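Wrist camera cable routing on a home arm, and a grasp problem
Forum: Builds and Workshops

galbraith_bench
Posted 20 February 2024

Second update on the arm. The overview camera is fixed now and the wrist module sits on top of the wrist. Current task is produce out of a basket. Peppers are easy. The cucumber is the hard one, because the fingers have to go down past the rim at an angle.
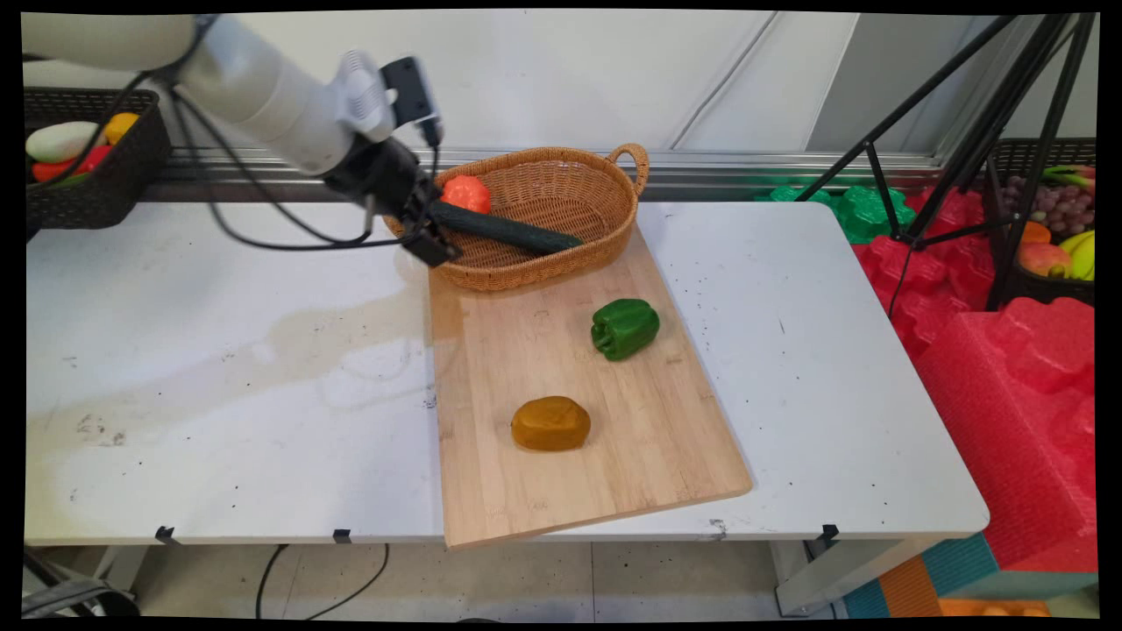

Atura: Your planner is treating the basket as a solid box. Model the rim as a ring and leave the inside open, or it will keep rejecting the steep approaches.

nakilik
Disagree. I ran a box model for 500 grasps and it was fine once the approach was vertical. I'd look at the cables first. Any loop that hangs off the wrist pulls on the last joint.

galbraith_bench
Cable drag is under 3 percent of the torque limit on that joint, measured. I'll try the ring. The wrist view has its own problem, which is blur. Exposure is 8 ms and I still lose the weave when the arm swings. 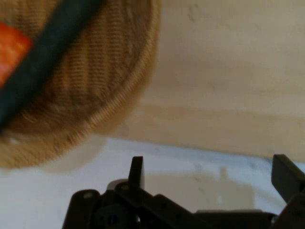 So the detector only gets frames taken after a full stop. That left 1,592 usable ones from the last run. It costs cycle time but the labels are cleaner.

Ronavwood
Stopping is a workaround. Add light and halve the exposure.

nakilik
More light means glare on a white table. I'd keep the stop.

galbraith_bench
Will test both in March and post the logs.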